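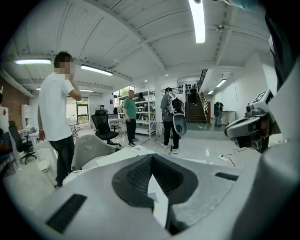
Libor Urban
Contributing writer, Jalberg

At nine in the morning the ground floor at Trimcombe is already full of people, and the first lesson of the day has begun. The pupil is a robot arm. The teachers are humans who carry a gripper in the hand and do the task themselves.

One of them has a backpack on and holds a white gripper at the level of the hip. A thin cable goes from it toward the floor. Near the tall white shelving, a colleague in a green T-shirt stands among boxes and equipment.

"For years we taught with a joystick," says Rocío Salinas, who leads the work. "I was slow with it, and the robot learned to be slow from me." With the hand tool she can fold a towel almost at her normal speed. The camera on the tool records what the fingers meet, and the software later turns this into movements for the arm.

The team has recorded over 2650 demonstrations since July. Of these, 342 were thrown away. Maarten Hoekstra, who checks them, told me the usual fault is that the teacher hurries at the end and opens the fingers too early.

Remote control has not disappeared. Two arms upstairs are still driven this way, for the jobs where a person's wrist bends in a manner the machine cannot copy. Salinas would like to close that gap before winter. Hoekstra thinks it will take longer, and he has ordered new joysticks.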